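Dumisani Hendricks apologises for the stairs, then for the coffee, and then, once we have both sat down, for the word "method", which he thinks is rather a grand name for what he has been doing. "It's a way of teaching a robot hand to be patient," he says. "If you can think of a shorter title, I'd be very grateful to have it."

The work, carried out with his colleague Aldo Ruggiero in Jorkdale, began with a fairly homely question. Most gripping robots learn from people guiding them through a job over and over again, and most of those jobs are done with the objects sitting politely still. Hendricks wanted to know what a machine picks up from the awkward moments as well, when a thing is turning or swinging or simply sits at a silly height.

"A globe is a lovely thing to practise with," he tells me, warming up (he had been a little shy until then). "It's big, it moves when you touch it, and there's no handle anywhere. You have to decide where to be before you decide what to do."
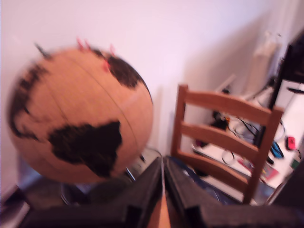 The gripper's two fingers in front of the pinned globe.

The pair recorded 328 short sessions, all in ordinary rooms with ordinary furniture. Half of what they kept was what other groups might have thrown out: the hesitations, the second tries, the long pauses before a finger closes. Ruggiero, who joins us halfway through with a biscuit in each hand, calls these "the thinking bits", and he is very fond of them.

"We used to trim them," he says. "Everybody does, it makes the data look so tidy! Then one Thursday we forgot, and we trained on the lot, and the hand was calmer. It slowed down before it touched things. I made Dumisani run it again, I was quite sure I'd muddled the files."

He hadn't. With the pauses left in, the robot knocked things over less often, and it recovered better when it did. They have named the approach Grindholm, after the street where Ruggiero used to live, and both of them seem faintly embarrassed that the name has stuck.

Kitchens come up a good deal in their conversation. Shiny surfaces trouble the cameras, Hendricks explains, and so do lids, which change the whole shape of a thing the moment they go up. "A closed rice cooker and an open one are two different animals to a robot," he says. "You and I don't give it a thought."
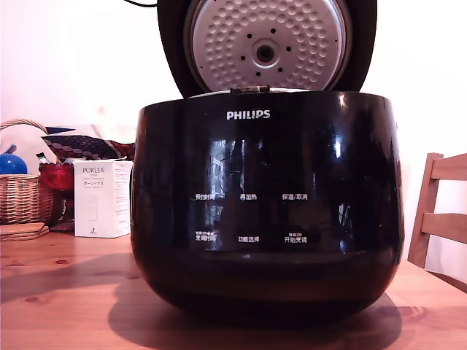 Jorkdale, April

When I come back for a second visit, the two men are in the middle of a friendly disagreement over how long a pause ought to be. Hendricks would let the hand wait for as long as the person did. Ruggiero would put a limit of 4 seconds on it, mostly, he admits, for the sake of whoever is standing there wanting their supper.

A team in Sukberg is trying the same recipe on a different arm, and the early word is encouraging, though Hendricks won't be drawn on it. "Let them finish," he says. "I'd hate to be pleased too soon."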